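Tala Khalaf builds grippers at the Hamach workshop, a shared room with one good drill press and a long waiting list for it. She started in November, after she sold her old 3D printer and bought a better one for 700 euros.

"I wanted a tool for the hand first, before any arm," she says. "If I cannot pick up a fruit when I hold the tool myself, why should a motor do it?"

Her first version, which she named Skondudness, had hard fingertips. It was strong but it left marks on everything soft. For the second one, Rakance, she printed 79 parts and threw away most of them. The pads took her the longest time. She tried 3 materials, and the one she kept is still not perfect - it collects dust, and she must clean it after 20 grasps.

Small round things are her favorite test, because they roll away when one finger arrives too early.

"My mother asks when she can have her plate back," Khalaf says. "I tell her, after the red ones."
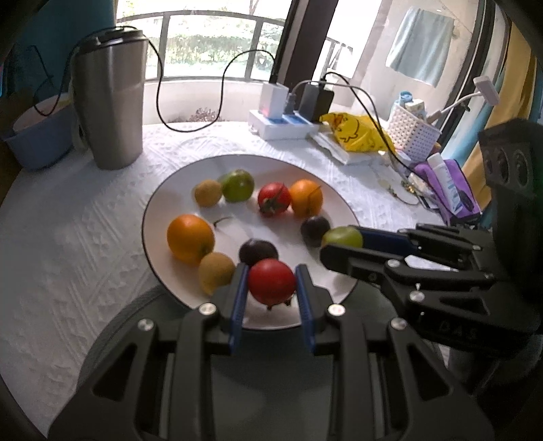
Two grippers at the plate, the front one with its blue pads on either side of a red fruit.

Next she wants to change the pivot screws, which come loose during a long evening. She has not decided if the motor comes after that.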